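Sobre a Drondthorpe

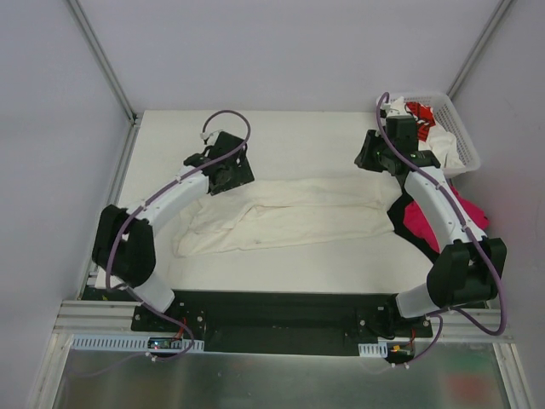
Nendport, março

A Drondthorpe é uma produtora independente de cinema de género. Fazemos policiais, thrillers e um ou outro filme de terror, com orçamentos que uma produção de televisão gastaria em catering. Escrevemos esta página de má vontade, e quem já leu muitas páginas de produtoras percebe porquê. Todas dizem que têm "paixão por contar histórias". Não conhecemos nenhuma que diga o contrário, o que torna a frase bastante inútil.

Começámos com uma curta-metragem rodada na zona do porto, à noite, sem licença para metade dos planos e com um gerador emprestado que se ouve em quase toda a banda sonora. Ainda há quem nos elogie a atmosfera industrial do som. Agradecemos, mas era o gerador. Desde então terminámos 2 longas-metragens e deixámos outras por terminar, coisa que as páginas institucionais costumam omitir. Uma parou por falta de dinheiro, outra porque o argumento não aguentava o terceiro acto e demorámos demasiado tempo a admiti-lo.

O que fazemos

A primeira longa, "Pitell", passa-se numa vila onde encerrou a fábrica de conservas e onde toda a gente sabe quem incendiou o armazém. É um filme lento. A crítica que mais circulou chamou-lhe "contido", palavra que tanto serve para elogiar como para avisar. Esteve em sala durante pouco tempo e foi vista por mais de 3000 espectadores, número que inclui sessões escolares e, suspeitamos, algumas pessoas à espera que a chuva passasse.

A segunda, "Hughes", é a história de um segurança nocturno que aceita guardar uma mala e passa o resto do filme a tentar devolvê-la. Tem mais acção, menos silêncio e um final de que uma parte da equipa continua a não gostar. Foi rodada em 30 dias, com uma equipa que fazia turnos duplos e que foi paga, embora tarde. Dizemos isto porque no cinema independente há o costume de chamar "família" a quem trabalha de graça, e desconfiamos muito dessa palavra quando aparece num anúncio de recrutamento.

Estamos a preparar uma terceira. Não anunciamos título nem elenco. Já vimos demasiados cartazes de filmes que nunca existiram, um deles nosso.

Como trabalhamos

Partimos sempre do argumento. Parece óbvio, mas chegam-nos todas as semanas propostas que têm um trailer conceptual, uma paleta de cores, uma lista de referências a realizadores mortos e 4 linhas de sinopse. Lemos as sinopses. Os trailers, em geral, não abrimos.

Não acreditamos muito em "realismo cru" como argumento de venda. Câmara ao ombro, luz de néon e um protagonista que não faz a barba são decisões de estilo como outras quaisquer, e ficam datadas mais depressa do que as pessoas pensam. Também desconfiamos da violência que só existe para a classificação etária. Quando alguém leva um tiro nos nossos filmes, a cena seguinte costuma ser no hospital, e é aborrecida, e dura bastante.

Quanto a festivais, concorremos a poucos. Há uma quantidade espantosa de certames que atribuem uma coroa de louros a quem pagar a inscrição, e um espectador que olhe para um cartaz com doze coroas faz bem em perguntar onde ficam aquelas cidades. Os nossos cartazes têm uma. É de um festival verdadeiro, numa sala verdadeira, e perdemos.

Dinheiro

Perguntam-nos muitas vezes de onde vem. De apoios públicos, quando os há, de pré-vendas a televisões, que são cada vez mais pequenas, e do trabalho de pós-produção que fazemos para terceiros. Tentámos uma campanha de financiamento colectivo para "Hughes" e juntámos 700 euros, grande parte dos quais seguiu depois pelo correio em forma de camisolas. Não voltámos a tentar – e ainda temos camisolas, sobretudo em tamanhos pequenos.

Enviar argumentos

Aceitamos argumentos de longa-metragem em português, completos, em PDF, com o contacto na primeira página. Respondemos a todos, mas devagar. Se passarem alguns meses sem notícias, escrevam outra vez, de preferência sem a frase "só para saber se tiveram oportunidade". Não assinamos acordos de confidencialidade para ler uma ideia.

Não procuramos neste momento actores, estagiários nem compositores. Quando procurarmos, o anúncio sai nesta página, com o valor pago indicado – se o valor não estiver lá, o anúncio não é nosso.

O escritório em Nendport recebe visitas por marcação, a partir das 10 da manhã. A campainha não funciona; é preciso bater.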